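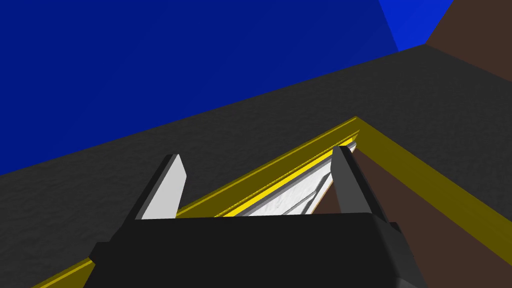
Rules I keep for simulated household runs

I have been writing down the rules I follow when I run a two-armed robot in simulation, mainly so that I stop breaking them. The robot model is called Lorska and the rooms come from a scene pack called Kemeys. None of this is official. The published safety standards are written for real machines near real people, and very little in them tells you how to keep a decent record of a simulated one.

The first rule is that every run gets a number and a plain sentence saying what the robot was asked to do. I have 2,969 runs on disk, and 628 of the early ones have no sentence. I can't use those for anything.

The second is that the settings are fixed before the first run of a batch. If I change the friction or the lighting halfway through, the batch is closed and a new one starts.
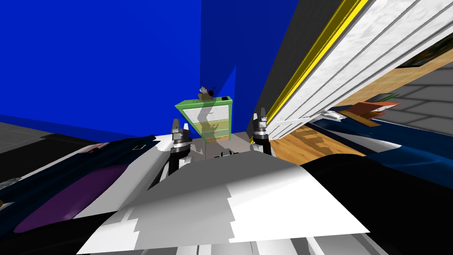 A batch is 300 runs unless I write down a different figure beforehand. I used to stop when the results looked good, and that is a bad habit. Failed runs stay in, with the same naming as the rest.

Third, save the wrist views as well as the main view, and keep them on the same clock. My early logs let them drift and I spent most of a weekend lining them up by hand.

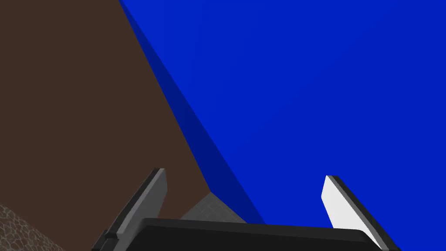
Naming surfaces and objects is the part I have changed most. The old list went by colour, so a label might say "brown" or "blue" and nothing else. From a wrist, that is sometimes all there is to go on: a flat brown area on one side, a blue one on the other, open fingers in front of both. Labels now come from the scene file, and if a person is labelling by eye they are allowed to write "unknown". Skullirus, the labelling tool I use, didn't accept that until I added it to the list in March.

Drawers are named top, middle and bottom, always in that order, whichever way up the view happens to be.

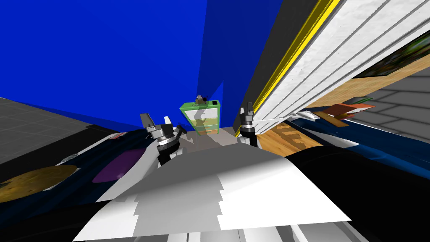 Main view, both grippers, with the green drawer cabinet between them.

The last rule is about sharing. If I pass a batch on, the settings file and the failed runs go with it. The copy I sent to the Wellalwood group had neither, and I still owe them a proper one.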